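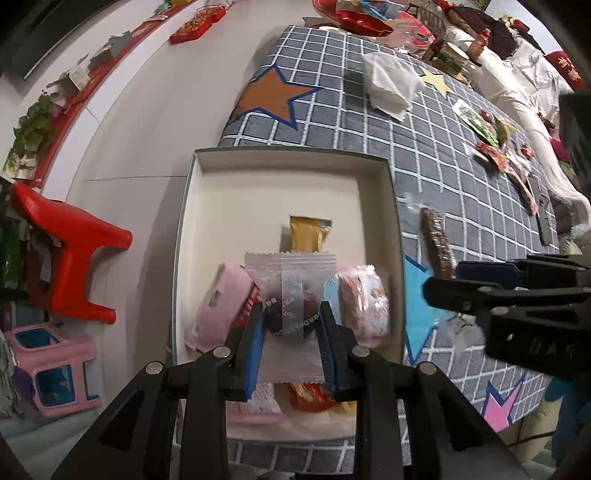

The Trundedero Snack Swap — gallery
Words and photos by Kirsten Beaulieu
Posted 7 Mar 2025

Welcome back to the best-smelling page on the site! The Trundedero swap is on again, and for anyone who has wandered in from the Wollon neighbourhood newsletter, it works like this: you sign up, you get a name, and you fill a box with treats the other person has probably never tried. No chocolate bars from the gas station, please. We had seven boxes the first time, back in October, and this round we have 68, which still makes me giddy when I look at the list.

I do my sorting on the bed. It's the one flat surface big enough to spread everything out, and the starry blanket makes the whole job feel like a birthday.

Snack box, bedroom, open
A clear-wrapped candy with a dark centre, over the white cardboard box. The gold-wrapped bar standing up at the back is my favourite thing in there, purely for looks. I love how a gold wrapper bosses everybody else around.

The pastries
One in a pink wrapper, one in white and red. Individually wrapped pastries are the heroes of any swap box because they travel well and you can have one with your tea the minute you get the lid open. Put them at the sides and let the small stuff settle between them.

Still on the blanket
The chocolate-coated stick is in its own clear wrapper beside the box, and there are more wrapped snacks further up, a green-and-white packet among them. This is the hard part for me! I always want to send the lot, and the lid always has other ideas.

The red corner
Red tray, red gift boxes up on the shelf, red cushion with white Chinese characters. I'm mad about all that red next to the pink and blue stars, and the trailing green leaves set it off beautifully.

A few packing notes, as people keep writing in to ask:

Tall things go in first and stand against the back wall of the box. Flat packets go down as a floor. Candies last, poured or tucked in by hand wherever there's a gap.

If it rattles, add more candy. (My mum's rule, and I have never found a situation it didn't improve.)

Leave chips for a separate bag. I crushed a whole packet under a jar of plum jam last time and my poor partner on Cormier Street got a box of very fancy crumbs.

Write down what's inside and slip the list under the lid, especially if the labels are in a language your partner may not read. Nuts, sesame, milk and gelatin should be on there every time.

Boxes can be dropped at Bradberg, the tea shop, until it closes at 7 in the evening. They've kindly given us the whole bottom shelf by the door, so please don't stack on the counter. Late boxes can come to me, but text first.

And do send me your own pictures when your box arrives — the lid-off moment, the first bite, the kids fighting over the last candy. Nine people have already promised me theirs and I'll put them up on the next page as they come in.

Kirsten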